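Journals > Household Practice Review > Packing and Storage > Section 4

4. Small Packaged Goods on the Worktable

4.1 Why packets were treated separately

The Lamptey study divided grocery items by the firmness of their wrapping. Cans, jars and cartons keep their shape when set down, and earlier work at Fondeck dealt with them at length. Soft packets received much less attention. They bend under their own contents, slide on smooth wood, and tend to end up with the label facing the table. For a household that unpacks its shopping onto one work surface, these habits decide how quickly the items can be sorted and put away.

Packets made up 73 of the item types recorded during the study. Across all sessions, 1,928 placements were logged, and each entry noted the surface under the item, whether the item lay flat or leaned on a neighbor, and whether the name on the front could be read from the working side of the table. Entries were made by hand on the Grasell form and checked by a second reader the following Wednesday.

4.2 Leaning placements

A packet was scored as leaning when any part of it was supported by another object or by a raised surface. The category was added after the pilot sessions, in which the two readers had disagreed over items that were neither flat nor upright. Figure 6 shows a packet against a ribbed gray surface on a wooden tabletop, with the lettering on its front legible.

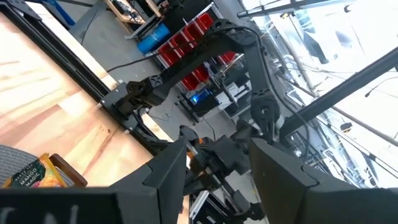
Figure 6. Fruit packet ("MANGO MAGIC") resting against a ribbed gray surface at one side of the worktable.

Leaning placements were easier to read than flat ones, and participants reached for them sooner when asked to find an item by name. The benefit was greatest for packets with strong color contrast between the label and the lettering. Dramani reported a similar result for spice sachets, although her tables were covered with cloth and the sachets were smaller. Textured surfaces also held packets in place better than bare planks, on which 16 placements had to be logged again after the item slid.

We did not find that leaning saved space. A packet set at an angle often took up as much of the table as one lying flat, and the object supporting it could not be moved until the packet had been put away. Participants who packed for storage in the Skevava sessions generally laid packets down again before boxing them. Bawa has suggested that unpacking and packing should be scored on separate scales for this reason, and we have followed that practice in Section 5.

Related items

Dramani, A. Reading Labels on Spice Sachets
Bawa, T. Separate Scales for Packing and Unpacking
Jars, Cans and Cartons: The Fondeck Sessions
Notes on the Grasell Form, September issue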